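Urna Publishes First Results From Household and Shop-Floor Chore Trials

Two-arm stations can handle part of a laundry or packing shift, but not all of it, company reports

RUDUTDALE, April 2026 – Urna today released the first results from its chore trials, which set out to answer a question customers ask the company almost every week: can a machine do this job yet? For most of the chores tested, the answer is still no, or only with a person close by. For a few, it is yes.

The trials began last August at Urna's workshop in Rudutdale. The company tested 278 chores taken from homes, small laundries, stockrooms and repair shops. Each was written down the way it would be given to a new employee on the first day, with no extra instructions for the machine. A chore passed if a two-arm station could finish it repeatedly, at a tabletop, without a person stepping in.

Of the 278 chores, 75 passed. Most of those involve hard objects that keep their shape, such as sorting parts into bins, stacking boxes or moving cups from a rack to a shelf. Chores with cloth, bags, cords or anything wet passed far less often.

Cloth has taken up the largest share of the work. A towel or shirt changes shape each time it is touched, and the station has to find a corner or an edge before it can do anything useful. Using two arms helps, as one can hold the fabric while the other looks for the next place to grip. Pulling a piece of cloth taut between the arms is a step in several of the folding chores on the list, and the trial team has spent more hours on it than on any other single movement.
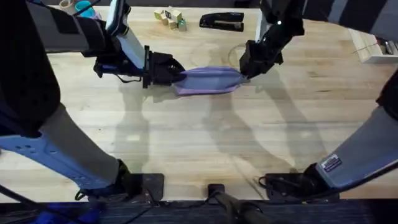
Mohammadi, a commercial laundry that supplied part of the chore list, said that it would not put a station on its main line this year, and that speed mattered less to it than knowing when the machine would stop and wait for help. Its staff can plan around a slow machine, the laundry said, but they can't plan around one that needs attention at odd times. It has asked to take part in the next round all the same.

Urna agrees that stoppages are the main problem. Across the trials the stations made around 4,000 attempts at cloth chores, and the most common reason for stopping was a lost grip on the fabric. The second was a fold that ended up too far out of line to continue. In both cases a person had to reset the cloth by hand before work could go on.

Home use is further off. A kitchen counter is rarely clear, the light changes during the day, and people and pets walk through. Urna did not run any of the trials in occupied homes and is not taking orders for a home product. The company expects shop-floor work to come first – mainly jobs done at one table, with the same few items, for several hours at a time.

The next round starts in August and will cover eight chores, five of them with cloth. It will be run jointly with Akberg, which makes packing tables and will provide the work surfaces and fixtures. Stations will run full shifts, and the report will list every stoppage along with how long it took a person to clear it.

The full chore list, including those that did not pass, is available on request from Urna's Rudutdale office. Laundries, stockrooms and repair shops that want to suggest a chore for a later round may send a written description of the job to the same office.

About Urna
Urna builds and tests two-arm work stations for light manual jobs. The company is based in Rudutdale.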